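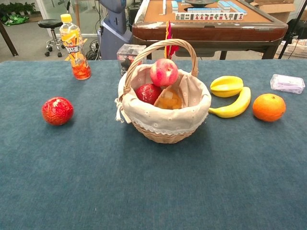

According to Watkins, the Hiklow car-share app still drops its Bluetooth unlock in underground garages. I saw the same fault in 3 of 11 pickups, all below street level. The fallback PIN worked each time but added a minute or two.

Otherwise the service is sound. Billing runs in 5-minute blocks, fuel is included, and the mileage shown at drop-off matched the dashboard. Cars at the Stadel lot were clean - the Ikero lot less so, with one low tire in February.

Rating: 4 out of 5. Check the garage level before booking.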